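To: workplace-change list
Subject: Re: Teaching the machine to lay the table - what happens to the rest of us?

Dear all, and dear Mattes especially,

I have been meaning to answer this for a while, and tonight the kettle is on and the house is quiet, so you are going to get the long version. Please forgive me, I never learned to write a short one.

Mattes Ackermann wrote in September:

> I have been reading the messages about Nustis with interest, but they all
> seem to be about the warehouse at Kurkberg. What about the people who do
> the kitchen work? I ran the wash-up at a works canteen for 15 years and I
> would like to know what is left of a job like that when the clever part of
> it has been handed over. Do they still talk to each other? Does anyone
> still learn the trade from an older colleague? And who decides what
> counts as doing it properly?
>
> I am not against any of it, by the way. My wrists would have been very
> glad of some help.
>
> Mattes

Well, Mattes, I can only speak for our lot at Benport, but I will try to take your questions in turn, and I will probably wander off halfway through as I always do.

For those who have joined since the spring: I work for Wegener, the catering firm, and have done since my youngest started school. We cook, serve and clear for three staff canteens and a home for older people. Last year the firm signed up with Nustis, who want their robots to manage small household and kitchen jobs - sorting cutlery, putting things back where they live, wiping down. The robots learn from people doing those jobs by hand, with a pair of grippers instead of fingers and a camera riding along on the gripper. So some of us were asked whether we would like to move over from the canteen for part of the week and be the ones doing it. Five of us said yes. I was the slowest to make up my mind and I am now, I am told, the hardest to get rid of.

The work is done in ordinary kitchens, with ordinary things on the table, and there is nothing grand about it. You take a spoon, you put it in the holder, you take it out again, you do it once more from the other side. My first week I came home with a sore thumb and a very low opinion of spoons! The see-through kind are the worst to my mind, as you are forever looking at the tablecloth through them and misjudging where the edge is. Chopsticks I had hardly ever touched before, and now I could pick one up in my sleep. 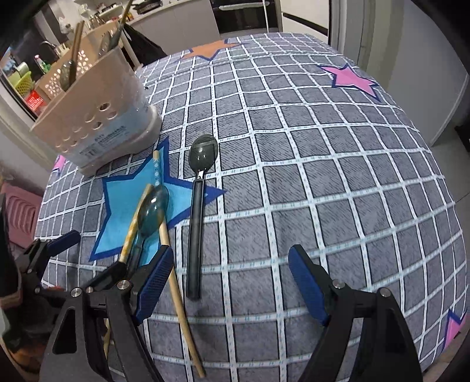
Spoons and chopsticks on the starry tablecloth, with the holder at the back and the grippers open.

Now, do we still talk to each other? Less, I am sorry to say, and it is the thing I would change first. In the canteen you had four people round one sink and you heard about everybody's knees and everybody's grandchildren. With the grippers you do need to keep your mind on it, and in the beginning each of us was sent to a different kitchen alone. We grumbled, quite politely, and Kátia Trindade, who looks after the rota, got it changed so that we go in pairs. One works while the other sets out the table and keeps the notes, and then you swap. It has made such a difference, and not only to the mood. Two of you will notice when one is getting tired and clumsy, which on your own you never do.

As for learning from an older colleague, that has gone in a direction I did not expect. The younger ones were quicker with the grippers by a mile, and for a fortnight I felt like a piece of old furniture. But they had never cleared tables for a living, and it showed. They would go for whatever was nearest and then have to fish for the thing underneath. Anyone who has worked a wash-up looks first to see what is lying on top of what, and I found myself explaining this over a sandwich to a lad of twenty who listened very nicely. So the trade does get passed on, only now it goes to him and to the machine at the same time, and I have mixed feelings about the second half of that.

Who decides what is proper? At first Nustis did, and we had a sheet of instructions written by someone who I suspect eats standing up. Handles down for everything, no exceptions. We said that in the home the residents' spoons go in whichever way the kitchen there prefers, and you ask before you touch. After some back and forth there is now a line on the sheet saying that the person doing the job may follow the custom of the house. It is one line, but we wrote it ourselves and I am rather proud of it.

Money, as I know someone will ask: the hourly rate is a bit better than the canteen, and we got a single payment of 4000 each when we signed on for the full year. What we have not got is anything in writing about what happens to our canteen hours once the robots can do a decent job of clearing up. Wegener says nobody's hours will be cut while the contract runs. I believe them, but a contract does come to an end, and I would dearly like to hear from anyone on this list who has managed to get a longer promise out of an employer, and how it was worded.

Mattes, about your wrists - mine are better than they were at the sink, and my shoulders are worse. We now stop for a proper rest every hour, and I put a cushion behind my back when it is my turn with the notes. If you were still working I think you would enjoy the pairs and hate the sheet.

I shall be at the Kurkberg meeting if the buses are kind, and will bring the wording of our one line for anybody who wants to copy it.

With warm wishes from a rather sleepy Benport,
Your old spoon hand at Wegener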